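Keeping the workbench free of rust

In my city the air is humid from spring to fall, and steel tools become brown very quickly. I lost a good chisel this way, so now I follow a small routine.

After work I wipe each tool with a dry cotton cloth. Then I put two drops of camellia oil on the blade and spread it thin. For old rust I use 200 grit paper first, with light pressure, and leave the tool in white vinegar for 10 minutes. Rinse it well and dry it at once.
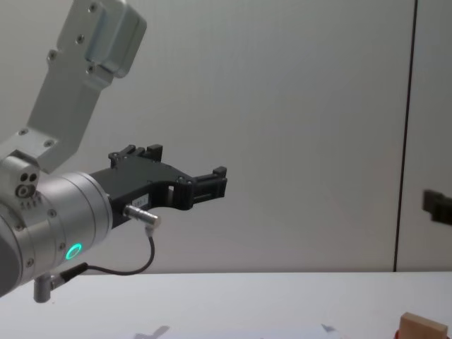

Ji-hoon Yoo wrote to me that vinegar is too strong for thin saw blades, and that he prefers a paste of baking soda and water, left for 18 minutes. I tried it on my small saw and the teeth stayed sharp.

Keep the oiled cloth in a glass jar with a metal lid. Silica bags in the drawer also help, but they must be dried again every month.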